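Sterkside Automation
Monday, July 11, 2022

1/ Sterkside Automation is pleased to announce that the Clasar table-clearing and wiping service is now open for orders. This thread sets out what the service includes, how it is priced, and what customers should expect during setup.

2/ Clasar is offered to operators of furnished rooms, short-stay apartments and training facilities. It consists of a mobile base, one arm, a wiping tool and a support contract. The hardware is built by Bendia. The software, site setup and support are provided by Sterkside.

3/ Clasar does two jobs. It removes light objects from a flat surface and places them in a tray, and it then wipes the surface in overlapping passes. It does not load dishwashers, change bed linen or clean floors. We receive many questions on this point and prefer to answer it before an order is placed.

4/ The service is leased, with no purchase option at present. The monthly fee is 1120 euros per unit, before tax. This covers the base, the arm, software updates, remote support during business hours and one replacement of wearing parts per year. Wiping pads are billed separately.

5/ The minimum term is 8 months. Customers who took part in the May preview may count that month toward the term. Please mention this when requesting a contract, as the order form does not yet have a field for it.

6/ On site requirements. Clasar needs a level floor, a standard grounded wall outlet for the charging dock, and wireless coverage in each room where it will work. Doors must be open or fitted with an opener. The base will not cross a raised threshold higher than 2 centimeters.

7/ On tables. The arm can work on surfaces up to 61 centimeters from the edge at which the base is parked. Wider tables are cleared from both long sides, and this requires free floor on both sides. Round tables are supported. Glass tops are not supported in this release.

8/ Setup is carried out by a Sterkside technician. The technician maps the rooms, records each table and its height, and sets the parking positions. Customers receive a copy of the map and may ask for corrections. Moving a table to a different room calls for a new recording, and customers can make this themselves from the tablet.

9/ We have been asked whether furniture must be kept in exactly the same spot. Small shifts are handled. The base looks for the table edge each time it parks and adjusts its position. If it cannot find the edge it stops, sends a message and waits for instructions.

10/ Loose objects placed on the tabletop are sorted into two groups: those the arm may lift and those it must leave. By default it leaves open containers, paper, electronics and anything it cannot classify. The list can be changed by the site manager, with a record kept of each change.

11/ Wiping begins only when the tabletop has been cleared, or when the items left behind have been marked as permanent. In the second case the tool keeps a margin around them. The margin is set at a cautious value on delivery and may be reduced by the technician on request.

12/ Marks on a surface are treated as follows. The system wipes the full top once, compares the result with the recorded surface, and returns to any spots that remain. After the second attempt it stops and adds the spots to the daily report. Scratches and worn edges can be entered as known marks so that they are not reported every day.

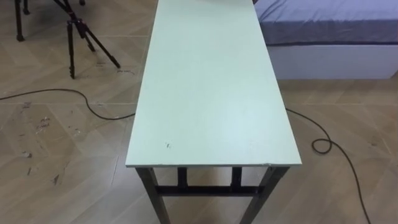
13/ Cables call for separate attention. The base does not drive over cables of any kind, including those laid flat. Where a cable must cross a room, we advise routing it along the wall or through a floor channel. A cable in the parking area will cause the job to be skipped and reported.

14/ The same applies to stands, tripods and other equipment with thin legs. The base detects most of these, although very slender legs at floor level remain a known limit. Site managers may draw a keep-out area on the map. We recommend doing so for any item that stays in the room longer than a day.

15/ Privacy. Pictures taken during a job are processed on the unit. They are sent to Sterkside only when a site manager attaches them to a support request. In guest rooms, jobs can be started only while the room is marked as vacant in the customer's booking system.

16/ An independent review was carried out by Van Wijk, a facilities consultancy, at a furnished residence. The reviewers rated the wiping result as good on smooth tops and fair on textured ones. They found the clearing step slow – slower than our own brochure had suggested. The brochure has been corrected.

17/ Van Wijk also criticized the daily report for listing skipped jobs on the last page. We agree with that comment. Skipped jobs now appear first, followed by remaining marks and then completed work. Customers already using the preview version will receive the new layout with their next update.

18/ A further comment concerned noise. The base is quiet while driving, but the arm can be heard in adjoining rooms during wiping. Operators of short-stay apartments may wish to limit jobs to the hours between checkout and check-in. A schedule for this purpose is included in the tablet software.

19/ Deliveries follow the order in which signed contracts are received. Sites with more than one building are set up one building at a time. Customers may request a visit before signing, at which a technician will check floors, door widths and table sizes. The visit is free of charge within our regular service area.

20/ Requests for a site visit, the current price sheet and the full Van Wijk review may be sent through the contact form on the Sterkside website. Please state the number of rooms, the types of tables and whether any doors close automatically. Replies are sent within five working days.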